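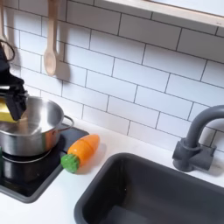
Play Kitchens and Pretend Food: Progress Report to the Grotside Community Fund

Grotside Toy Library
Reporting period ending May 28, 2019

1. What the grant was for

The fund gave us $895 to replace the worn play kitchen in the front room of the toy library and to put together pretend food kits that families can borrow. The old kitchen had been in use since we opened. Its oven door no longer closed and most of the food that came with it had been lost or chewed.

The application listed one kitchen unit for use on site, 16 loan kits, and shelving to hold the kits. This report covers what has been bought, what has been set up and what is still outstanding.

2. The kitchen

The new kitchen is in place against the window wall and is open to children in every session. It has a white counter with a black stovetop panel set into it. The panel is glossy and has a slightly raised grey rim, and there is a thin ring marked on it to show where the burner is. The older children line the pot up with the ring. The younger ones put it anywhere.

We looked at two suppliers, Lerkov and Politis. The Politis unit was cheaper but had its stovetop printed on as a sticker, and we have had trouble with stickers being picked off at the corners. We bought from Lerkov. Delivery took longer than quoted and the unit arrived flat, so assembly used up most of a morning that had been set aside for cataloguing.

Corner guards have been fitted and the unit has been fixed to the wall.

3. Pots and food

Cookware was bought separately. The small saucepan is stainless steel with a curved metal loop handle. We chose metal over plastic after parents told us that the plastic pans in the old kitchen cracked and left sharp edges. It is noisier. We have put a rug down in front of the kitchen, which helps when things are dropped but does nothing for banging.

The food is meant to be easy to recognize and to work in more than one meal. The carrot, with its green leafy top, goes into soup, gets fed to the toy rabbit and turns up in the shopping basket. The flat yellow block has been butter, cheese and a bar of soap, depending on who is cooking. We had planned to label each piece with its name but have dropped this, as the labels would only get in the way of that kind of play.

Very small pieces were left out of the order. Anything that fits through the choke tester is sent back or kept for the school-age shelf.

4. Loan kits

Thirteen kits are complete and in circulation. The remaining 3 are waiting on food pieces that were back-ordered, and Lerkov now expects to ship them in August. Each complete kit has a saucepan, a spoon, a cloth and a set of food, packed in a drawstring bag with a contents card tied to the outside.

Kits go out for two weeks and can be renewed once. Demand has been steady, and there is usually a waiting list over school holidays. Two kits have come back with pieces missing. In both cases the family found the pieces and returned them later, so no replacement fees were charged.

Cleaning takes more time than we allowed for. The food has moulded ridges and knobbly tops that hold dirt, and wiping is not enough after a kit has been used in a sandbox. Returned kits are now washed in warm soapy water, brushed where needed and left on a rack overnight before they are checked back in. This means a kit is off the shelf for a day between loans.

5. Spending

The kitchen unit, cookware and food have been paid for, apart from the back-ordered pieces, which will be invoiced on delivery. The shelving was donated by Brenorier Hardware once they heard what it was for. With the fund's approval we would like to put the shelving money toward spare food pieces and a second set of bags, as the cords on the first set are fraying. A request form is attached. Receipts to date are in the same envelope.

6. What parents have told us

Comment cards are kept at the front desk. Most of the cards about the kitchen ask for more variety in the food, particularly rice dishes, flatbreads and noodles. Several ask for a lower hook for the aprons, and this has been done. One parent wrote that her son had started asking to help with supper at home. Another asked us to take the whistle out of the kettle, and we have.

7. Still to do

Finish the last kits when the back order arrives.
Replace the bag cords.
Order food pieces that answer the comment cards, if the change in spending is approved.
Move the old kitchen out of the storage room. The doors are past repair but the sink basin may be usable outdoors.

A final report with full accounts will follow once the last kits are on the shelf.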